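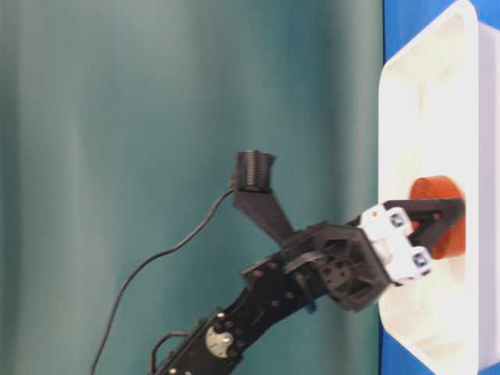

How do you keep a club robot arm working from one meeting to the next?

Spend the first few minutes of every session on screws and cables, and keep one practice setup that never changes. Most of what goes wrong in a school club is a loose fastener or a cable that has worked itself into a joint.

These are the tips we hand to new members of the Henident Robotics Club before the Netine pick-and-place round in February.

Screws and joints
Go over the screws at the start, with the power off. Start at the base and work toward the gripper. Snug is enough. If a screw backs out twice, clean the threads and use a drop of removable threadlocker, but keep it off plastic parts.

Cables
Move each joint by hand through its full travel before powering up. Leave slack at the joints and tie the cable down on the straight sections. Replace any cable tie that has gone brittle.

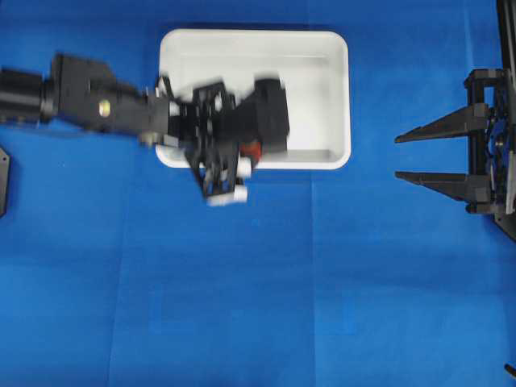

Table covers save a lot of dropped parts. A plain cloth in one solid color costs little, stops small things from rolling, and makes it easier to pick out the parts in camera recordings. Ours is blue, and a white tray with a raised rim shows up well against it. Creases like the ones in our cloth don't matter much for practice, but iron it before a scored run. Pin the corners under the table edge. Wash it separately the first time.

Practice objects
Use things from the tape drawer before buying anything. A part-used roll is stiff and cheap, and it can be gripped in more than one way. Wipe off dust first. Keep a few sizes in a lidded box marked PRACTICE so they don't go back in the drawer.
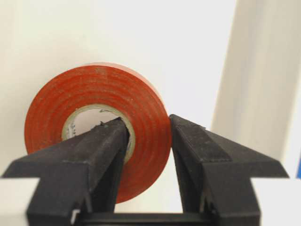
Red tape roll, gripped with one fingertip inside the core.

Gripper fingers
Wipe the tips with a dry cloth after each session. Tape leaves residue, and a little rubbing alcohol on a swab takes it off most plastics. Test a hidden spot first.

The log sheet
Write down every run, good or bad. Last season our Kwok team logged 147 runs and 102 of them were clean drops. Most of the misses came in the last part of the evening, so we now stop at 55 minutes and take a break.

Packing up
Power off, arm folded, cloth rolled on a tube. The Clultine kit box goes on the bottom shelf with 4 spare fuses taped inside the lid. Next session is Tuesday, same room.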